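Gorness Method
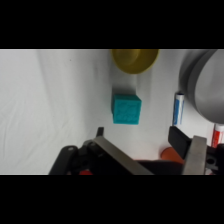
A teal cube and a round yellow object on a white cloth.

The Gorness method is a procedure for planning and recording small quality improvements in workplaces where the same task is repeated many times in one shift. It was first written down at Gorness, a maker of packaging parts, and was later adopted with changes by the furniture supplier Akano and by several smaller companies. The method belongs to the wider family of continuous improvement practices, and it borrows from statistical process control and from the plan-do-check-act cycle. It is used mostly in assembly, packing and incoming inspection.

Origin

The method was developed by Yevhen Boiko, a quality engineer who worked at the Gorness plant in Brenach. At that time the plant kept its improvement proposals in a common register, and the proposals were reviewed once per quarter. Boiko observed that many of them were already out of date when the review took place. The part had been changed, or the operator who made the proposal had moved to another line.

His first version was an internal instruction of four pages. It proposed that each team should work on only one problem at a time, and that the work on this problem should be closed after 24 working days with or without a result. The second point met some resistance from the production managers, who considered that a problem without a result should stay open. Boiko kept the rule. In his view, a closed record with a negative result was more useful to the next team than an open record which was never updated.

The instruction was revised after a meeting held in Brenach on 9th March, when the inspection teams asked for a shorter form. The revised form has one page and is the one still in use.

Procedure

A cycle under the method has five stages: selection, baseline, change, comparison and closure.

In the selection stage the team chooses one defect or one delay from its own records. Problems that come from another department can be chosen only if this department agrees in writing. The baseline stage follows, and in it the team measures the present condition without changing anything. The usual baseline is 16 samples per shift, although the instruction permits a smaller number when the product is made slowly.

The change stage is limited to a single modification, for example a new order of steps, a different fixture or a corrected work drawing. When two modifications are made together, the cycle is considered invalid and must be started again from the baseline. This is the part of the method that new teams most often find difficult. During comparison the same measurements are repeated, by the same persons if possible, and both sets of results are entered side by side in the form.

Closure consists of a short written statement signed by the team leader. The statement must say whether the modification is kept, removed or passed to engineering for further study. No numerical target is required for closure.

Roles

Each cycle has an owner, who is normally an operator, and a reader, who comes from a different team. The reader does not take part in the measurements. Their task is to read the form at the end of the baseline stage and again before closure, and to mark any sentence that they cannot understand. The owner must then rewrite the marked sentences. A reader may not reject a cycle.

In the original instruction the reader was called the "second owner". The name was changed in the revised form, as several teams had understood it as a deputy.

Variants

The version used at Akano is the best known variant. It was prepared by Nerea Cabello, who was responsible for supplier quality, and it extends the method to problems shared between a customer and a supplier. The Akano version has two baselines, one taken at each site, and the cycle cannot continue until the difference between them has been explained. Cabello also added a check of the measuring instruments before the first sample – a step which the Gorness form leaves to the normal calibration plan.

A simplified variant, known as the Hnatiuk sheet, is used by the training firm of the same name. It removes the reader and reduces the sample size, and is intended for classroom exercises with simple objects. Practitioners of the full method generally do not accept a Hnatiuk sheet as a valid record.

Criticism

The main criticism of the method concerns the fixed length of the cycle. For defects that appear rarely, the period may be too short to collect a meaningful comparison, and the team can only close the record as undecided. Some users have proposed a cycle based on the quantity of produced parts in place of working days. This proposal was discussed at Gorness in April, but it was not included in the form.

A second criticism is that the rule of one modification favors small and local problems. Boiko has agreed with this in general, and has written that the method was never intended for the design of new processes. Designed experiments are usually recommended for situations in which several factors act together.

Cabello has raised a different point, namely that the quality of the closing statements varies greatly from one team to another. The Akano version therefore includes model statements in an appendix.

See also

Control chart
Corrective action
Kaizen
Measurement system analysis
Plan-do-check-act
Standard work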